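Daylight for a rear room under an existing roof
Posted in Additions and Remodels

Lautaro Gaete
We have a 1920s house with a long, low room at the back. It was joined onto the kitchen at some point and the only window faces north, so by mid-afternoon in November we need the lights on. The room is 21 feet deep. There is a shallow attic over it, 68 inches at the ridge, and the roof is plain asphalt shingle. I would like a skylight, but my wife wants to raise part of the wall and put in a row of high windows. Has anyone done either one? The street side has to stay as it is under the local historic rules.

Pretgate
Skylight. Cheaper and done in a week. Get one that opens.

Balogh
We looked at both and went with high windows. A skylight under an attic needs a shaft, and with your depth the shaft will eat a lot of the light unless you flare the bottom. Paint the inside of it flat white. High windows cost us more because the wall had to be framed again and the roof edge rebuilt, but the light reaches the back of the room and there is nothing to leak overhead.

Before you spend anything, call the historic office. Ours is open to walk-ins on Wednesday and charged up to 200 dollars to review a drawing. They only cared about what could be seen from the sidewalk.

Also think about surfaces. Pale tops bounce a good deal of light.
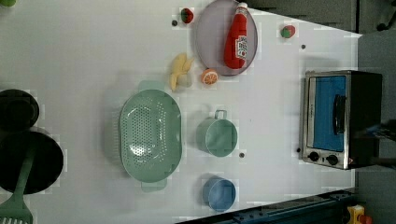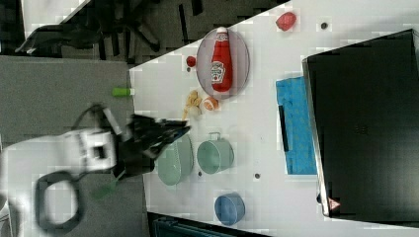
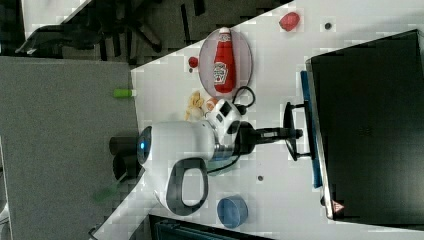
We kept the ceiling white for the same reason and left the old trim dark - it looks fine. The sills on our high windows are 7 feet off the floor, so plan on a pole or a motor if you want them to open.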